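Keeping Flower Fresh at Home: Which Tips Hold Up

Every dispensary counter has a storage theory, and most come with something to sell. I have tried a fair number and trust very few.

Start with the orange peel. It makes dry bud feel softer, and it also brings in mold. Skip it.
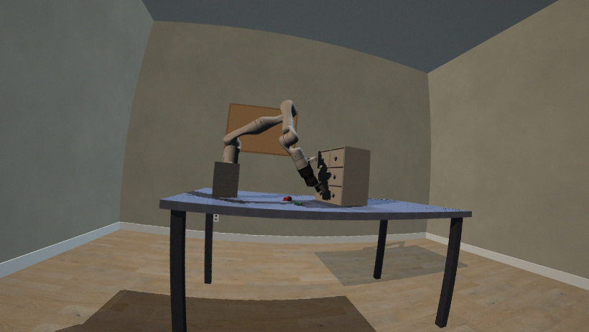

Page 181

The Resteo jar costs more than my grinder and promises "living air." I kept the same strain in one of those and in a plain canning jar from February on. Usa Klinhom smelled both and picked the canning jar. One nose proves little, but I sent the Resteo back.
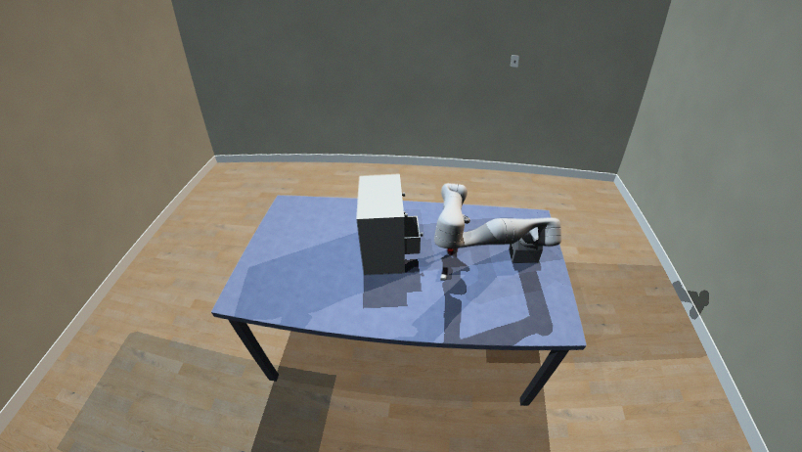 By Montri Srisuk

Humidity packs are the one gadget I'll defend - grudgingly. Buy the small size and toss it when it goes stiff. The Boyer brand says its packs can be "recharged" in a bowl of water. Mine came out lumpy.

Freezing? Fine for people who never touch the jar. Frozen trichomes snap off if you so much as shake it.
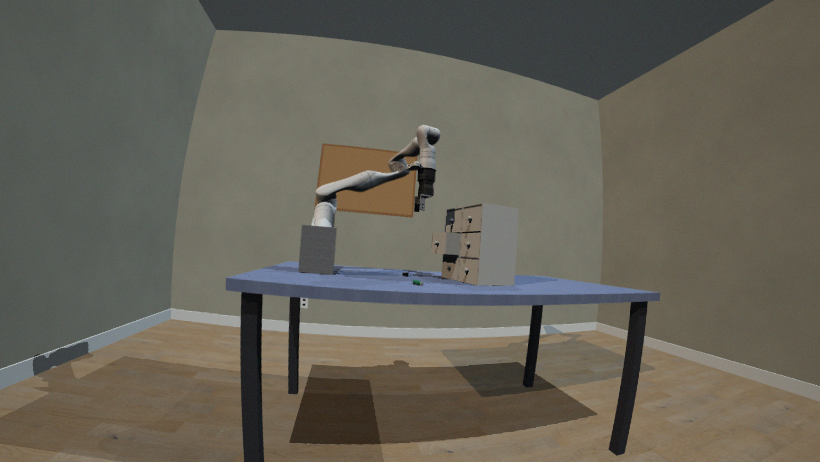 Where to Keep the Jar

A drawer beats a shelf, and any drawer away from the stove will do. Lock it if there are kids or pets in the house. Fill jars most of the way and write the date on the lid.
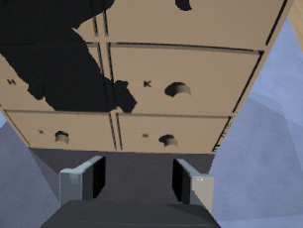

Cabinet drawers, close up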